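Workshop > Tips > Shared Machines > Grippers and Small Arms

Print this page | E-mail this page

House Rules for a Bench Arm and Gripper 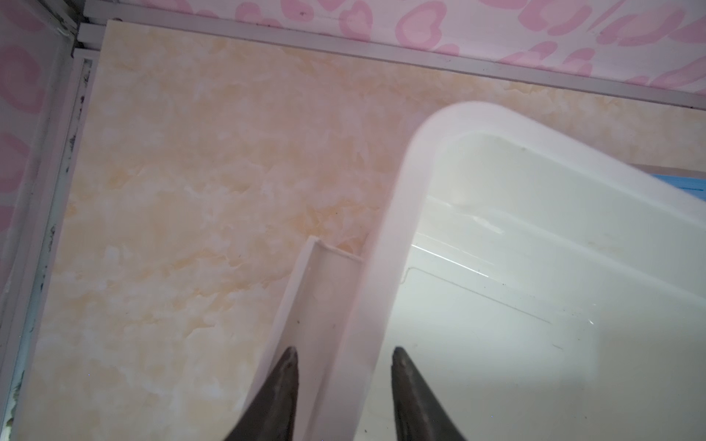
Gripper fingers at the white tray, with the channel strip alongside.

These rules apply to anyone using the small arm in the Remton workshop. They cover a two-finger gripper picking up light household parts: trays, lids, trim, plastic channel and the like. They don't cover cutting, drilling or anything with a heated tool. For those, see Karine Chan first.

Before you switch on

Read the manual for the arm you are using. If a rule on this page and the manual disagree, follow the manual and tell Karine so the page can be fixed.

Check the emergency stop every session. Press it with the arm powered and moving slowly, and make sure it stops. A stop button that was fine in February has not been tested today.

Tie back hair, take off lanyards and push sleeves above the elbow. Gloves stay off near the finger joints.

Look over the finger pads. Scuffs are fine. Splits, loose screws or a pad that wobbles are not. Tag the gripper and leave it on the shelf.

Setting out the work

Clear what you don't need from the arm's reach. Tools, cups and phones go on the side counter.

Wipe trays and panels before they go down. Grit under a finger will scratch glossy plastic, and it collects in the groove of channel strip, so run a dry brush along the inside.

Long narrow pieces lying against a curved rim are awkward. The fingers can catch both at once. Either move the strip a hand's width away or program the approach from the open side.

Smooth panels slide. Put rubber matting or a couple of clamps under anything large. Patterned and shiny surfaces can also confuse a camera, so if the arm uses one, turn the lamp until the glare moves off the spot you want to grip.

Running

One person runs the arm and keeps a hand near the stop. A second person may watch from behind the yellow line, which is 42 inches from the base.

Do the first pass of any new routine at the lowest speed with the fingers open. Go through it again closed on a piece of scrap. Only then use the real part.

Set grip force low and work up. Thin-walled plastic bends well before it cracks, so stop when you see the rim change shape.

Never reach in to straighten a part while the arm is paused. Paused is still powered. Press the stop, wait for the light to go out, then reach.

Sessions are limited to four hours. If the arm drops the same part twice, quit and find out why.

Afterward

Park the arm in its rest position, fingers open. Switch off at the wall. Wipe the fingers with a damp cloth and mild soap, no solvent.

Write up the session in the blue logbook: your name, the routine, the force setting and any drops or bumps. Ulises Apaza reads the log and orders pads from it. He keeps 8 spare pads in drawer 11. If you take the last pair, write that down too.

Near misses get logged the same as accidents. A pinched finger that didn't bruise counts.

New users need a sign-off from Karine or Ulises before running the arm alone. Sign-off sheets are in the front pocket of the logbook.

Page revised 2021-07-27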